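Kitchen table to print shop: notes for my talk at Stanach, 2018-03-21

Okay, slide one is up, say hi, wait for the people still hunting for coffee. Thank Tarmo Urbonaitė for inviting me and for finding the adapter.

Start with the letter. I inherited a box of family letters written from Kornelach, and the oldest is dated 1883. Read the first line out loud (slowly, I rush it every time): "The goat is well, your brother is not." Pause for the laugh. Then tell them I spent a whole winter trying to turn that box into a book my cousins would want to open, and tonight is mostly what I got wrong.

Slide: the box. I started by typing everything. Big mistake! I typed 21 letters before I worked out that I'd been "fixing" the spelling as I went. My great-great-aunt spelled the same village four ways and I'd flattened every one of them. Had to go back. Type what's on the page, typos and all, and keep your guesses in square brackets.

Slide: handwriting. Show the word I read as "butter" for a month. It was "brother." Mention that reading a letter upside down helps me see the shapes of the letters, and I have no idea why. Somebody will ask about apps. I tried two and went back to a magnifying glass and a lamp.

Ask the room: who has a box like this at home? Let a few people talk here, don't cut them off, there's time.

Slide: sorting. Arūnas Rozīte told me to sort by who the letter was written to and forget about dates, and I argued with him for ages. He was right. Once all the letters to Grīnberga were in one pile, you could follow a whole fight about a sewing machine. Tell the sewing machine story, but the short version, please, I went on for 15 minutes last January.

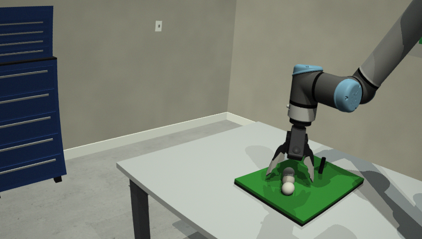 Next is paper and printing. I wanted cream paper and a cloth cover and then I saw the quote. Went with a plain softcover from Troltance, and it opens flat, and my cousins spill things on it without feeling bad. Pass the two copies around now, one down each side. Ask for them back at the end!

Mention margins. I made them too skinny the first time and the words slid right into the fold. Print one single copy and live with it for a week before you order the rest.

Last slide is my email. Questions, then read the goat letter all the way through if we have time, including the bit about the roof.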